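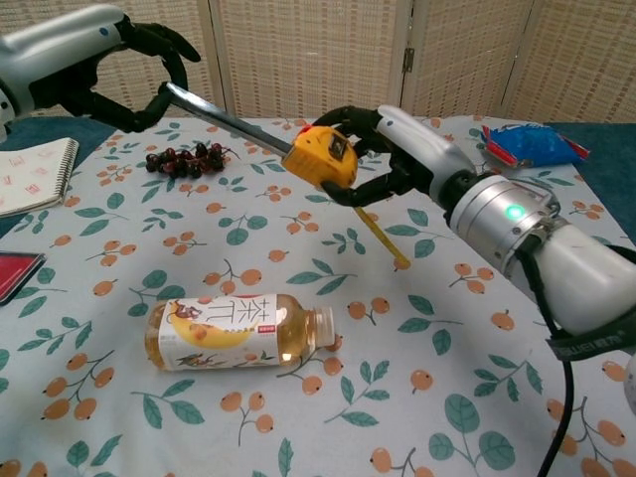 Yellow tape measure, blade out, on the berry-print cloth.

Clikstead - a little list of thrift store curtain sizes

Hi! I sew, I buy way too many secondhand curtains, and the sizes on the packets are wrong so often that I started writing down my own. Clikstead is where those numbers live now. It's one plain CSV file with 153 panels in it, and 67 of them have lining.

What's in each row: width, drop, the size printed on the label (blank if the label was gone), heading type, and a notes column where I ramble a bit. Everything is in inches, to the nearest quarter. I measure flat, no stretching, hem to top edge. For tab tops I leave the tabs out of the drop, so add those back if you're hanging them on a pole!

Known problems:
- 11 rows have no width. I cut those panels up before I wrote it down, sorry.
- Velvet is a pain and I'd only trust it to half an inch.
- The 4 panels marked "Wurkura" came from one big bag and may be two pairs or may be odd ones, I never did work it out.

The June update split "lining" into its own column, so old spreadsheets will need a tweak.

Use it for anything you like. If you have sizes to add, send them in the same column order and please say whether the panel was washed first - cotton shrinks more than you'd think. Pleated blinds are next on my list.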